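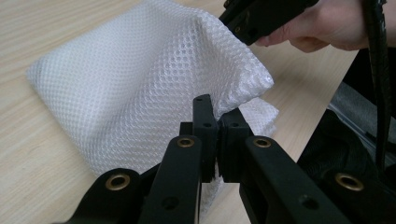
Cada año, cuando se acerca septiembre y toca cerrar el presupuesto de equipamiento, me vuelve a pasar lo mismo: abro la hoja de cálculo, miro la columna de precios y me entran unas ganas enormes de empezar por la máquina más cara y terminar de una vez. Lo entiendo perfectamente en los demás porque lo he hecho yo (¡y más de una vez!). La máquina cara luce mucho en una presentación. Lo que viene detrás, los cables, las mesas, las horas de alguien que sepa manejarla, ocupa tres renglones en letra pequeña que todos leemos deprisa.

Llevo bastante tiempo ayudando a talleres textiles pequeños a decidir qué compran y qué dejan para más adelante, y quiero defender una idea poco vistosa: que el dinero para automatizar se gaste primero en la mano y después en el brazo. Me refiero a la pinza, a las yemas, a esa pieza que toca de verdad la tela. Quien haya intentado coger una malla blanda por un borde sabe de qué hablo. La malla cede, se estira por donde no debe, los agujeritos se abren de un lado y se quedan apretados del otro, y el pliegue que uno quería levantar se va con el de debajo. Una caja de cartón perdona casi todo. La tela, muy poco.

El año pasado, en Kerkemside, preparamos la compra de una célula para doblar y apilar piezas de malla. La primera oferta, de Mészáros, era buena, ordenada, con un brazo estupendo y una pinza estándar de la que apenas se decía nada. La segunda, de Wondix, dedicaba media página a los dedos: anchura, material de contacto, recambios. Me gustó esa media página más que todo el resto del documento, y así lo dije en la reunión, con cierto entusiasmo y seguramente alargándome demasiado.

Lo que hicimos al final fue comprar antes unas pinzas de mano y dedicar un tiempo a trabajar con ellas sobre la mesa, con nuestro propio género. Nos costaron 412 euros el par, cable incluido, y los juegos de yemas de repuesto salieron a 38 cada uno. Sostener la malla con dos pinzas en lugar de con los diez dedos es una cura de humildad maravillosa. Una descubre enseguida cuánto hacía el pulgar sin pedir permiso. También se aprende a discutir mejor con el proveedor, porque las preguntas salen ya muy concretas: cuánto aprieta esto, qué pasa si la pieza llega arrugada, quién cambia la yema gastada y cuánto tarda.

Se me dirá que es una manera lenta de comprar, y es verdad. A un taller con un pedido grande encima le pesa cada semana, y hay casos en que el modelo estándar cumple de sobra; para tejidos firmes, cortados siempre igual, yo misma lo recomendaría sin tantas vueltas. También está el riesgo de encariñarse con las pruebas y no decidir nunca. Por eso me gusta poner por escrito, desde el principio, una fecha y un tope de gasto. El nuestro era de 2.120 euros para toda la fase de mesa, y lo respetamos, aunque me dolió renunciar a un tercer juego de dedos.

Hay otro renglón que pido siempre que se dibuje en grande: las horas de las personas que conocen la tela. En Homis, un taller de confección al que tengo mucho cariño, estuvieron a punto de dejar fuera de las pruebas a las costureras para no quitarles tiempo de producción. Yo habría hecho exactamente lo contrario, pagándoles esas horas como lo que son, trabajo de ingeniería con otro nombre. Ellas saben por dónde se coge una pieza para que no se deforme, y ese saber no viene en ningún catálogo.

De modo que, si este septiembre tiene usted delante su propia hoja de cálculo, le propongo que cambie el orden de las filas. Ponga arriba la pinza y sus recambios, luego las horas de mesa, luego la formación, y deje el brazo para cuando todo eso tenga ya una cifra al lado. Puede que acabe eligiendo el mismo modelo que tenía pensado. A mí me ha ocurrido, y firmé el pedido bastante más tranquila.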